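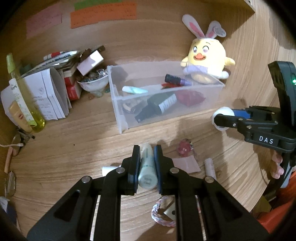

Zokero Two-Jaw Hand Gripper, Pair

Sold by Sivis Equipment
Availability: ships in 10 working days
Sold as a pair, left and right

Overview

The Zokero is a hand-held parallel gripper for people who are trying to teach a machine to do chores. You hold one in each hand, do the job yourself, and keep the recording. We stock it because it's well made and the jaws close evenly. We don't stock it because we think your kitchen is going to be cleaned by a robot this year, and you should read this whole page before you order with that in mind.

We get a lot of mail asking whether machines can tidy a desk yet. Our short answer is that they can tidy some desks, set up by the people selling the machine. Clearing small personal clutter into a plastic box is a good test. A bottle is the easy part: upright, stiff, wide enough to grab. Then comes a braided bracelet lying flat on the wood, a folded card, a keychain charm, a pair of eyeglasses, a bowl of glass marbles that should be left alone. A child of six gets through that while talking about something else. Ask to see any machine do it on your own table before you sign anything.

What it does well

Bottles, tubes, small boxes and other firm items with two sides to press on. Flat pads spread the pressure, so lightweight bottles hold their shape under a sensible squeeze. Lifting from above and setting down in an open box is comfortable after an hour of practice.

What it does badly

Paper. Thin cards that lie flush with the tabletop have to be dragged to an edge first, and a policy trained on your dragging will drag things you didn't want dragged. Loose cloth and plush toys can be picked up but rarely land where you meant. Marbles are hopeless one at a time. Clear plastic bins also cause trouble further along, when the software has to decide where the rim is, though you can't blame the gripper for that.

In the box

2 grippers
2 spare sets of flat jaw pads
1 hex key
1 printed setup sheet

No camera mount, no software, no robot arm. The matching arm-side gripper is sold separately, and prices for arms start a long way north of this page.

Specifications

Jaw type: parallel, flat pads
Maximum load: 900 grams
Hand: left or right, same body
Pad change: under 15 minutes with the supplied key
Service: pads and pivots can be replaced by the owner

The load figure is for a firm object held level. Tilt a full bottle and you'll want a good deal less.

Who should buy it

Labs, class projects, small companies gathering their own demonstrations. Anyone running a packing bench who wants to find out, for the price of a pair of hand tools, how much of the work is really just picking up a bottle and putting it down. On most benches we've visited it's a small share. The rest is turning things over, noticing that one is the wrong color, and digging the last item out of a corner.

Who shouldn't

Households. There's no chore this does faster than your fingers.

Customer comments

Salma Radwan: Good tool. We recorded desk clearing for a month and the left jaw never drifted. The robot we trained still can't pick up a key, but I'd buy the grippers again.

Jacobus Chauke: Bought for our shop in May to see if we could automate the returns table. We could not. Pads are tough and the handle is fine for a long shift. Four stars — one off for the setup sheet, which skips the part where you set the jaw tension.

Retno Wuisan: My wrist got tired the first week. Lower your table, that fixed it for me.

Reply from Sivis: The sheet has been rewritten. Ask us for the new one if yours has no section on tension.

Returns and questions

Unused pairs can come back within 15 days. Used pairs can't, but we'll sell you any part. Technical questions go to Xolani Venter at the Sivis bench. If you want to argue with us about when the chore robots are coming, ask for Gert Mnguni, and bring unedited footage.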